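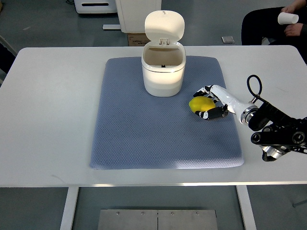 *Fig. 6-1. Closed grasp on the lemon, bin lid open.*

## 6 Pick-and-drop comparison: multi-fingered hand

Section 6 covers the set-up and running of the pick-and-drop routine with the Wulturley hand on the Tudose arm. It assumes that the arm has been mounted and homed (Section 3) and that the Nikiritz controller has the current joint limits loaded (Section 4). The two-jaw gripper uses the same table layout and the same score sheet. Its settings are in Section 7.

The routine is short. The hand picks up a light object from a padded mat, carries it to a small open bin and lets go of it over the opening. The routine is used to compare end effectors and grasp settings on the same arm. It is not a payload test and should not be used to set one.

### 6.1 Table layout

1. Place the padded mat in the middle of the table. Leave bare tabletop on the left and right sides. The bare area on the right is the approach zone for the hand.

2. Smooth the mat from the center out. A fold under the object raises it enough to change the thumb contact.

3. Set the bin near the back edge of the mat, on the center line. Open the lid fully so that it stands upright behind the opening. The lid must stay up without being held. If it drops forward under its own weight, replace the bin.

4. Put the lemon on the mat, to the right of the bin and closer to the front of the table. Lay it on its side.

5. Check that the arm can reach the lemon and the bin opening without the elbow passing through a joint limit. Use **Reach > Preview** on the controller with the drives off.

**Note:** The bin is light and will slide if the fingers brush the rim. Do not tape it down. A bin that has moved is a scored result (see 6.5), and fixing it in place hides the contact.

**Note:** Strong overhead light can wash out part of the mat in the head camera view. This is acceptable on bare mat. If the bright patch falls on the object, move the mat and the object together until it does not, then repeat step 5.

### 6.2 Controller settings

Load the profile `hand_drop_base` before changing any value. The profile holds the settings below.

| Parameter | Value | Unit |
|---|---|---|
| Grip force limit, per finger | 5 | N |
| Arm speed override | 60 | % |
| Settle time after close | 1,000 | ms |
| Hold time over bin | 2,000 | ms |

The force limit applies to each finger separately. The thumb has its own entry on the **Hand > Opposition** page and does not follow the finger value unless *Link thumb* is checked. The base profile leaves it checked.

Settle time starts when the last finger reports contact, or when the close command times out, whichever comes first. If the close command times out, the controller raises warning H-14 and continues. Do not turn off H-14. A run that lifts on a timeout is valid, but it has to be marked.

Hold time is counted from the moment the arm reports that it is in position over the bin. The hand stays closed during this period. Cutting it shorter saves little and makes slow slip hard to see in the recording.

**Caution:** Changing the arm speed override also scales the retreat move. At high values the cable loop at the wrist can swing into the forearm housing. Run the retreat by itself at low speed after every change.

### 6.3 Pre-shape and approach

The hand approaches from the right side of the table with the fingers open. The pre-shape sets how far each finger is open before the approach begins, and it has more effect on the result than the force limit does.

The base profile uses a wide pre-shape: four fingers extended, thumb set apart from them and lower. With the thumb low, its tip can travel in under the curve of the object while the fingers come down over the top. Stop the hand to the right of the object, over the bare tabletop, and check the thumb height before going further. 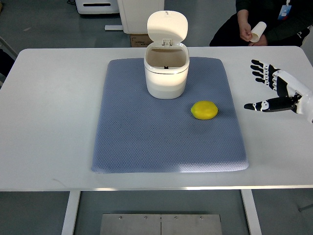
The check is made by eye and then confirmed on the **Hand > Clearance** page. The thumb should be as low as it can go without dragging on the mat during the final approach. A thumb that is too high pushes the object to the left. A thumb that is too low catches the quilting, stalls, and reports a false contact – the settle timer then starts early and the fingers close on nothing.

To adjust:

1. Select **Tool frame**, not **Base frame**. The jog directions in the base frame do not follow the wrist roll.

2. Jog down in small steps until the thumb contact value changes.

3. Jog up one step. Store the pose as `pre_thumb`.

4. Back the hand out to the right and approach again at the working speed. The contact value must stay at zero until the thumb reaches the object.

If the value does not stay at zero, repeat from step 2. If it still does not after a second adjustment, zero the fingertip sensors with the hand clear of the mat and start this section over.

**Note:** Store `pre_thumb` again whenever the mat is changed. A thicker pad shifts it.

### 6.4 Running the routine

Two people are needed for the first run of any new profile. One operates the controller and the other holds the stop button. After a clean first run, one person can do both.

**Caution:** Do not reach over the mat to reset the object while the drives are enabled. Press **Pause**, wait for the drive indicator to change, then reset.

1. Press **Arm > Ready**. The arm moves to the start pose on the right of the table with the hand raised and open.

2. Start the recording. Confirm that the file name contains the profile name and the run number.

3. Press **Run**. The arm lowers the hand to `pre_thumb`, moves in and closes.

4. Watch the close. The fingers should curl over the top of the lemon and the thumb should wrap underneath. If the object rolls before the fingers make contact, let the run continue and mark *rolled* on the sheet.

5. Watch the lift. Any turning of the object in the hand is marked *rotated*. A turn that stops by itself is still marked.

6. At the hold position, check that the object is over the opening and that the fingers are clear of the raised lid. The lowest finger should be above the rim.
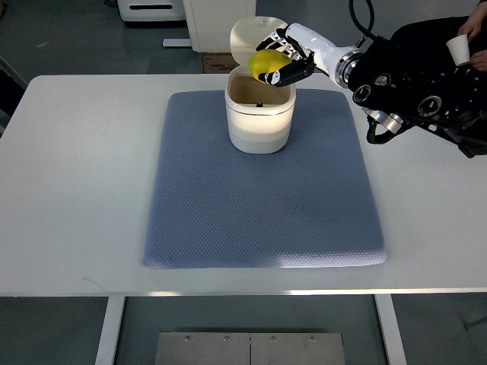 7. Let the release run to the end. The base profile opens the fingers first and the thumb last. For round objects this order drops the object close to straight down. Reversing it tends to throw the object toward the lid.

8. Wait for the arm to return to the start pose and for the status line to read **Idle**.

9. Stop the recording. Fill in the score sheet before resetting the table.

If the arm stops partway with fault C-3 (wrist torque), do not clear the fault from the controller. Support the object by hand, open the fingers with **Hand > Manual**, and look at the cable loop for a snag at the wrist flange. Clear the fault once the cable is free.

### 6.5 Scoring

Each run gets one result and any number of marks.

| Result | Meaning |
|---|---|
| Drop | Object ends inside the bin |
| Rim | Object touches the rim or lid, then goes in or out |
| Lost | Object leaves the hand before the hold position |
| No grasp | Hand lifts without the object |

Marks are *rolled*, *rotated*, *timeout* and *bin moved*. Record *bin moved* for any visible shift, including one caused by the object landing.

Do not combine results from different pre-shapes under one profile name. Pádraig Fahy keeps the profile list for the Tristico bench and will assign a new name on request. Profiles without an assigned name are left out of the comparison.

### 6.6 Resetting between runs

1. Press **Pause** and wait for the drive indicator.

2. Take the object out of the bin and return it to the mat, to the lower right of the bin. Vary the direction in which the ends point. A fixed orientation favors one pre-shape over the others.

3. Check the lid. It should still be fully open.

4. Check that the hand has returned to the raised start pose with the fingers extended and the fingertips clear of the table.

5. Press **Resume**. The controller does not repeat the reach preview after a pause, so do not move the mat during a reset. If it has been moved, go back to 6.1.
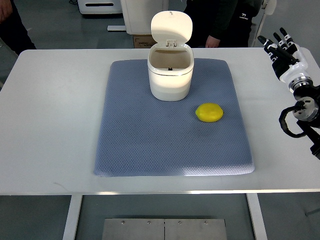
*Fig. 6-2. Lemon on the mat, hand raised with fingers extended.*

### 6.7 Known issues

**Thumb link drops out after a fault.** *Link thumb* is cleared when the controller recovers from C-3. The finger limit then changes without the thumb. Check the box again before the next run.

**Object sticks to the finger pads.** On release the object may hang from one finger for a moment before it falls. Wipe the pads with a dry cloth. Do not use solvent. If the problem stays, add a small wrist shake from the **Release** menu and save it under a new profile.

**Lid seen as part of the bin wall.** The vision step sometimes places the drop point too far back when the bin and its open lid are close in color. Enter the drop point by hand on the **Target** page. Aisling Dolan is testing a mask for this; until it is released, leave *Auto target* off for light-colored bins.

**Preview passes but the arm stops at the hold position.** The preview does not account for the cable. Add slack at the wrist clip and run the move again at low speed.

For the two-jaw gripper, leave the table as it is and continue with Section 7.2.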